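Last updated: 21 September 2025

Grinder standing next to the machine, grounds everywhere. What do you do?

kristof_vd
Hello all. Kristof Van Damme here, I have been reading for a long time but this is my first topic. We have a chrome grinder next to the espresso machine in our shared coffee corner at Waken, on a white table. I want to make the corner tidier before more colleagues come in January. My question is about the order of working. I let the grinder drop the coffee into a glass first, and then I fill the portafilter from the glass. My colleague finds this a waste of time. Who is right?

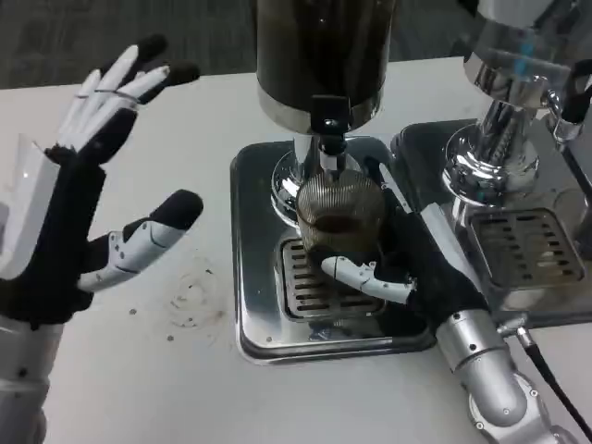 Grinding into a glass has one big advantage for me, which is that I can put it on the scale. I weigh 18 grams, and if it is too much I take a little out with a spoon. The ribbed glass under the chute is the one I use for this, and you can see how dark the coffee is that we drink at the moment. The grinder stands on its own steel tray with a slotted grate, so what falls beside the glass should go through the slots. Still I find grounds on the table every evening.

neltik44
Your colleague is right, sorry. Every time you pour from one thing into another you lose some. Grind directly into the portafilter and weigh the beans before, not the coffee after.

Ullmont
I do not agree with neltik44. With a big hopper on top you cannot weigh the beans before, the hopper is there to stay full. For such a grinder a glass is a normal solution. I would only take a metal cup that fits exactly in the portafilter, so you can turn it over in one movement.

neltik44
Then leave the hopper empty and put in one dose at a time. I have done it for 3 years.

Ullmont
In a kitchen at home, yes. In an office with 10 people they will not do this.

kirui_b
How far is the chute from the glass? On mine there was a big gap and the lightest grounds flew away. I put a small block of wood under the cup and it was almost clean after that.

kristof_vd
Thank you, I had not thought about the height. I will try a block tomorrow. The metal cup I must first ask, we have a small budget. For the empty hopper I am with Ullmont, my colleagues would complain.

neltik44
Fine, but buy a brush also.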